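Ticket: Dratach play bakery set, pieces do not pack back into basket
Product line: Pavemus Table Play
Opened: Apr 11, 2025
Status: Closed, instructions to be updated
Priority: Low

Problem as reported

The set was unpacked and used on a table with a green cloth. When it was time to put things away, the lid of the Nurnov storage box would not close over the basket. The basket was packed as shown on the leaflet: bowl first, then the food, then the plate on top. The customer wants to know if the wrong basket was sent. The order was for the set with the orange basket, the large white bowl, one plate and 11 pieces of play food.

Reply 1, support

Please check the label on the bottom of the basket. The smaller size was sold with the older set and does not fit the large bowl. Please also lay the food out on the plate so we can see which cakes you have. The chocolate slice was changed last August and the new one is a little taller.

Reply 2, customer

The label says Ventura, size 4. I put some of the food on the plate: the pink slice with the white cream, the chocolate layer slice, the yellow sponge and the small green ball. The rest is still in the bag. The basket is behind the plate.

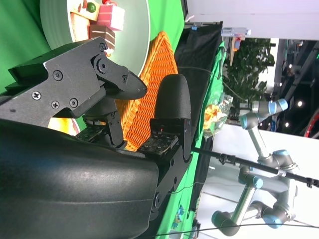
Reply 3, support

Size 4 is the correct basket for your set, so nothing needs to be exchanged. The brown slice with the chocolate and cream bands is the newer one. It is the tallest of the cakes and should not go in under the bowl.

Please take everything out and try the following in order.

1. Empty the basket and set it flat on the table. Smooth the cloth under it first.
2. Move the plate to one side. It goes in last.
3. Lower the bowl into the basket at an angle, then let it settle upright. If it goes in straight it can catch on the rim.
4. Put the cakes in the bowl on their sides. Put the small round pieces in between them.
5. Lay the plate on top, raised rim down.
6. Put the basket in the box and close the lid without pressing.

If the lid still does not close, tell us which step it stops at.

Reply 4, customer

Steps 1 and 2 are fine. For step 3 the bowl is over the right part of the basket, tilted, with the plate out of the way.

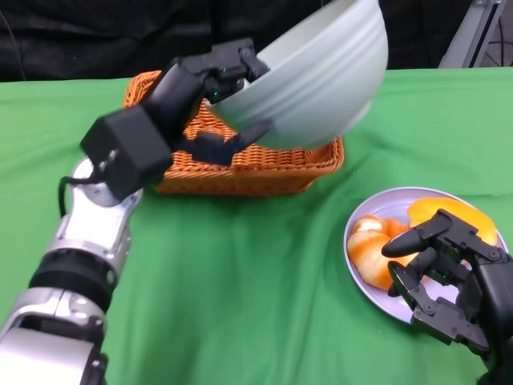

Step 3: white bowl tilted over the basket, plate on the right.

Reply 5, support

The tilt is fine. Bring the bowl a little to the left before letting it down so that it lands in the middle, then carry on with step 4.

Reply 6, customer

It closes now. The leaflet shows the plate rim up, and that was holding the lid off by nearly half an inch. Can you correct the drawing?

Resolution

Packing order and plate direction. No parts sent. Leaflet drawing passed to Pavemus print with a note to add the tilt in step 3. The next print run is 500 copies. Same wording to go on the help page for the Dratach set.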